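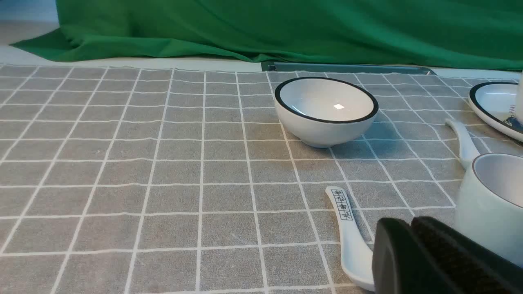
**Two places open - field season at Kerkutura forest station, February**

We are looking for two participants to join our small team for the February season in the forest at Kerkutura. The work is walking the trails each morning, listening for birds and frogs, and writing down what was heard and where. In the afternoon we enter the notes and repair the trail signs.

You don't need a degree in biology. You need good boots, patience with mud and leeches, and enough English to keep a clear notebook. Experience of camping in a wet climate is welcome. The longest trail climbs to 632 meters and we walk it every week, so please be truthful with us about your knees.

We offer a bed in a shared cabin, three meals a day and transport from Avville to the station. Flights, visa and vaccinations you must pay by yourself. There is no salary. Telephone signal exists only at the river crossing - please tell your family before you come.

Fedir Prokopenko leads the walks and will train you during the first days. Kuo, our second camp, is used for overnight trips when the river is low.

To apply, write one page about yourself and why you like to be outdoors, and send it to Yaryna Fedoruk at our Skumivthorpe office until 6th November. Please include the name of one person who has traveled or worked with you. We answer every letter, also when the answer is no.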